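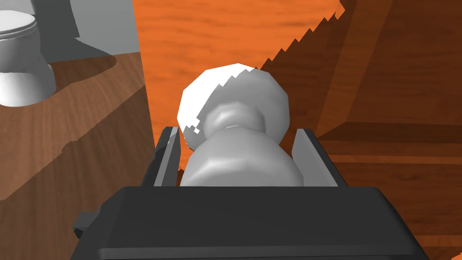 Figure 1. Toilet against a gray wall, computer rendering.

Household Water Use and Metering
Unit 6 handout
Instructor: Ga-eun Ahn
Posted December 27, 2018

Read this before the problem session. Bring a calculator and a copy of your own water bill if you have one. If you live in a dorm, use the Flurnar bill at the back of the course packet.

1. Where the water goes

Indoor use is usually split by fixture: toilets, showers, faucets, clothes washers, dishwashers, and leaks. Toilets are often the largest single indoor use in older homes. Outdoor use is kept separate, as it changes with the season and the size of the lot.

Two numbers describe any fixture. The first is volume per use (for a toilet, gallons per flush) or flow rate (for a shower or faucet, gallons per minute). The second is how often or how long it is used. Daily use is the product of the two. In the United States, new toilets have been limited to 1.6 gallons per flush since the 1990s. Many homes still have older ones that use 3.5 gallons or more.

2. Reading a meter

A residential meter shows a running total. It does not reset at the end of the billing period. To find the use for a period, subtract the earlier reading from the later one. Check the units printed on the dial. Some meters read in gallons and others in cubic feet. One cubic foot is 7.48 gallons.

Worked example. A house in Druva used 2,857 gallons in a billing period in May. The period was 30 days and two people lived there.

2,857 / 30 = 95.2 gallons per day
95.2 / 2 = 47.6 gallons per person per day

Keep one decimal place in your answers. Do not round until the last step.

3. Base use and seasonal use

Base use is the amount a home uses in a month with no outdoor watering. In most towns a winter bill is a fair estimate. Seasonal use is whatever is left after you subtract base use from a summer bill. This method breaks down for homes that are empty part of the year, and for homes with a pool. We will look at both cases next unit.

4. Leaks

The simplest test uses the meter. Turn off every fixture, write down the reading, wait 60 minutes, and read again. Any change means water is moving somewhere. Ice makers and water softeners can give a false result, so shut those off too.

Toilet leaks are common and quiet. Put a few drops of food coloring in the tank and leave it for 15 minutes without flushing. Color in the bowl means the flapper is not sealing.

5. Problems

a) A meter in Prurkasix moved 0.5 gallons during a 60 minute test. How much water is lost in a day? In a 30 day month?

b) A home has one toilet, flushed 10 times a day. Find the yearly savings from replacing a 3.5 gallon model with a 1.6 gallon model.

c) The town of Gil has 500 homes, each with base use of 120 gallons per day. What is the total base use for 30 days? Give the answer in gallons and in cubic feet.

Show units on every line. Part (c) will be collected.

Reading for next time: packet section on rate structures, through the end of the block rate table.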